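2/19/19, Nanddale bench notes

Batch 806 of the rye starter smells like pears this morning, which I love! Fed it 120 g flour and went back to the crumb notes Yi-an left me (thanks, and sorry about the coffee ring).
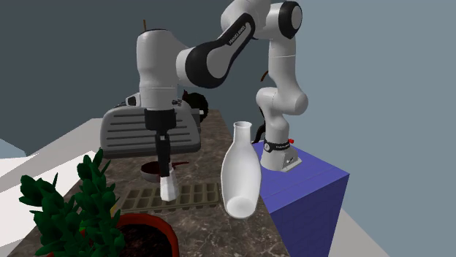 Crumb first: tighter than the December loaves, and a bit gummy near the base. I'm blaming my shaping. Hazel wants the slices laid out on something with less going on than brown-and-grey marble, and okay, fair, a dark rye crust would vanish on it. Plain white board next bake.

Salt is still at 3 tsp. Ah-rin says weigh it, and she's right, so I will (tomorrow).
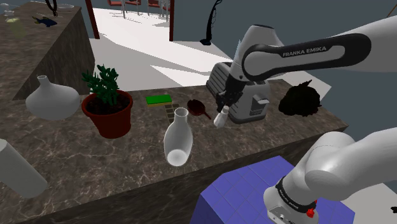

**Ye-seo Cho**, test baker, Renduvora

Toast test next, with the heels from the old batch. Medium setting, no butter till I've tasted it dry. Must ask A-yeong if the Genine flour came in, we're down to one bag.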